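Forum > Packing and Shipping > Boxes and Inserts

Print this thread | E-mail this thread

Power cords in fold-over boxes

leinonen_509 wrote:
Wednesday, December 11, 2019
We pack power cords at our bench in Pudurstead, one cord in each box. The boxes come flat and we fold them ourselves. I keep the flat ones on the left side of the cloth.

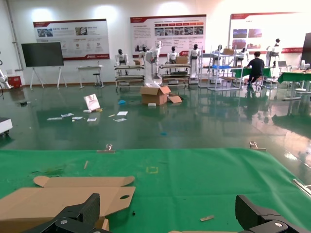
Which way should the cord go in, coiled round or as a figure eight? A loose figure eight is better, it does not twist when the customer pulls it out.

greltasby wrote:
I do not agree. A round coil is faster, and with 102 boxes in a day I feel the difference. Also you should tape the lid at once.

leinonen_509 wrote:
Faster, yes, but my round coils open again before I close the lid. I lay the plug at one end first 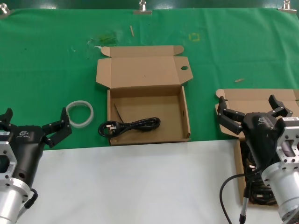 and then I push the thin tail down inside, so that the lid does not catch it. The tape I use only after I have checked all the boxes.

amus_pack wrote:
What about the cords that are waiting? Mine always make a knot - I lose three minutes on each one.

leinonen_509 wrote:
Mine also, I have no good answer. They wait in a second box on the right. 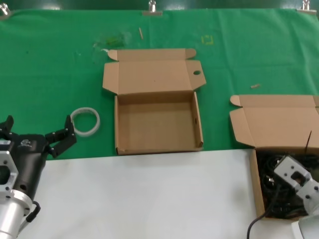
Empty box in the middle, black cables in the box on the right.

greltasby wrote:
Then hang them on hooks. In January we changed to hooks and I will not go back. And clamp your cloth well.

leinonen_509 wrote:
The cloth is clamped at the far edge. Hooks I can try.
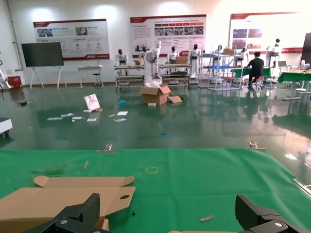

Green cover with clamps, flat box on the left.

amus_pack wrote:
Please write how many hooks you need. I have space for three.

Contact us | Copyright Amus Packing Forum | Back to top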